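How to Fit a Round Table into a Small Kitchen (and Love Eating There)

Tables & Corners > Small kitchens
By Sumathi Joseph

I spent years eating dinner on the couch with a plate on my knees, convinced our kitchen was too small for a real table. Then my neighbor Jolanta moved and sold me her round one for $196, chairs included, and I have been pestering everybody I know to get one ever since. Round tables are wonderful in tight rooms! People slide around them, you can squeeze in an extra guest without anyone getting a table leg between the knees, and you stop walking into corners with your hip.

It does take some measuring, and I got a couple of things wrong the first time. So let's go through it in the order I'd do it now.

What you'll need

A tape measure
Painter's tape
A piece of string a few feet long
An old bedsheet or some big sheets of cardboard
Every kitchen chair you plan to use
A second person, for one evening

Step 1: Find the real floor

Measure the floor you can walk on, leaving out everything that sticks into it. Baseboard heaters count, and so does the trash can, unless you're truly going to move it. Open the oven door all the way and measure from its front edge. Do the same with the dishwasher, the fridge and any low drawers.

Our kitchen is 9 feet wide on paper. With the oven open it's a very different room, and I wish I had written that smaller number down before I went shopping.

Draw it all on a sheet of paper. It doesn't have to be pretty. Mark the door swings with a curved line, and put a little arrow on the path people take most – in our house that's from the back door straight to the fridge.

Step 2: Tape the circle

Pick the spot where you'd like the middle of the table to be and have your helper hold one end of the string there. Stretch the string out to half the width of the table you have in mind and walk it around, sticking down short bits of painter's tape as you go. Short pieces bend around a curve much better than one long strip.

Start with a 36-inch circle. It seats two people with room for serving dishes, and three if everybody is friendly. A 42-inch circle is comfortable for four. Once you get up to 48 inches you've got a proper dinner table, but the chairs start to eat the room.

Now leave it there for a few days. Cook over it, carry laundry past it, let the kids run through. If you keep cutting across the tape on your way to the fridge, slide the circle over and try again.

Step 3: Add the chairs

This is the step I skipped. A table is only as small as its chairs let it be, so set the actual chairs around your taped circle, pull each one out as if you were about to stand up, and look at what's left behind it.

For somebody to get up easily, you want 30 inches between the table edge and the wall. If people have to walk behind a seated person, go up to 36 inches or more. One tight side is fine if that chair belongs to the person who sits down first and gets up last (in our family that's my aunt Chiyo, who would stay at a table until midnight if you let her).

Check the arms, too. Chairs with arms look so cozy, but plenty of them won't slide under. Measure from the floor to the top of the arm and compare it with the underside of the table, including any rim or apron that hangs down.

Step 4: Choose the base

Four legs or one pedestal? For a small room I'm a pedestal person all the way. Your feet have somewhere to go, and an extra stool fits wherever there's a gap. Look at the bottom of the pedestal before you buy, though. Some of them spread out into wide feet that catch chair legs every single time.

Press down on the edge of the top with your palm. A little give is normal. If the far side lifts, leave it at the store. Somebody is going to lean on that edge while getting up, and probably with a full teapot in reach.

Four-legged round tables are often steadier and cheaper, and for two people they work beautifully. Just sit down at one first and find out where your knees end up.

Step 5: Think about the top

I love a pale top in a small kitchen. It bounces the light around, and in a room with one window that matters more than you'd think. It also gives bright dishes a place to shine. I have a stack of cheap colored bowls that looked like nothing in the cupboard, and on the table they cheer me up every morning.

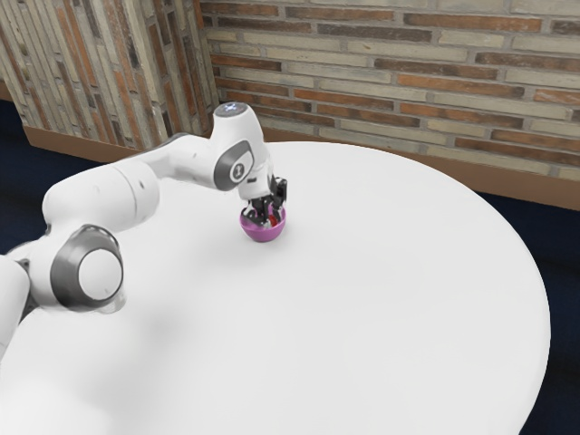
Round white table, small purple bowl near the middle.

The trade-off with white is that you'll see every crumb and coffee ring. Keep a damp cloth close and wipe after each meal, and try turmeric stains early, before they settle in. My friend Teguh cooks with fresh turmeric all week and went with a dark stained top for that very reason. He's happy, and his table shows dust instead. Pick the mess you'd rather look at!

If you like both looks, buy the dark table and get a light cloth for it. A round cloth should hang 6 to 10 inches over the edge for everyday use. Any longer and it ends up in people's laps.

Step 6: Get the light over the middle

A round table begs for a lamp hanging over its center. Unfortunately the wire in the ceiling is hardly ever where you want it. You don't have to move the wiring. Use a longer cord, run it across the ceiling to a hook screwed into a joist, and let the lamp drop from there. A stud finder will locate the joist, and the hook's package will tell you how much weight it can take.

Hang the bottom of the shade 30 to 34 inches above the tabletop. Then sit down, all of you, and look at each other. If you have to duck to see a face, raise the lamp. If the bare bulb is in your eyes, lower it or choose a deeper shade. Warm white bulbs make food look like food, and a dimmer is worth every penny.

Always turn off the power at the breaker before touching a fixture, and if you find brittle or cloth-covered wires up there, call an electrician.

Step 7: Bring it in

Measure the front door, the hallway and any tight turn before delivery day. A round top can usually be rolled on its edge, which is great fun and also a fast way to chip it, so wrap the edge in an old blanket and tape the blanket down. Take off the base if you can. Drop the screws in a sandwich bag and tape the bag to the underside of the top.

Put felt pads under the feet, then lay a level across the middle in both directions. Old floors lean. Ours leans toward the sink, and a thin slice of cork under one foot took care of it.

Mistakes I made so you can skip them

I bought a round rug that was too small. The back legs of the chairs dropped off the edge whenever somebody pushed back, and the thing bunched up all winter. A rug should reach at least 24 inches past the table on every side. If you don't have space for that, go without.

I also put a big fruit basket in the center, and then there was no place for the pot. Keep the middle for something low and light that you can pick up with one hand. Salt, pepper, a small bowl, maybe a few flowers in a jar.

And I pushed the table against the wall "just for now." It stayed that way until May. A round table against a wall wastes two odd wedges of floor and loses a seat, so pull it out and let it be round.

Quick questions from readers

Kimie asked whether a drop-leaf round table is worth it. Yes, if you'll fold it! With one leaf down it sits flat against the wall and still works for breakfast. Check that the leaf supports lock firmly, and try lifting them with one hand.

Can a round table double as a desk? Sure, for a laptop and a cup of tea. For long hours it's less comfortable, as your elbows hang off the curve. Sit in close and turn the chair a little so that one forearm rests fully on the top.

What about glass? It makes a small room feel airy and it's easy to clean. You'll be polishing fingerprints a lot, so I'd save it for a home without toddlers.

How do you stop the chairs from scraping? Felt pads again, the kind that screw in. The stick-on ones slide off in warm weather and leave a gummy ring on the floor, which comes up with a bit of cooking oil on a rag.

If you've taped out a circle and you're stuck between two sizes, send me your sketch with the door swings marked. I love looking at other people's kitchens.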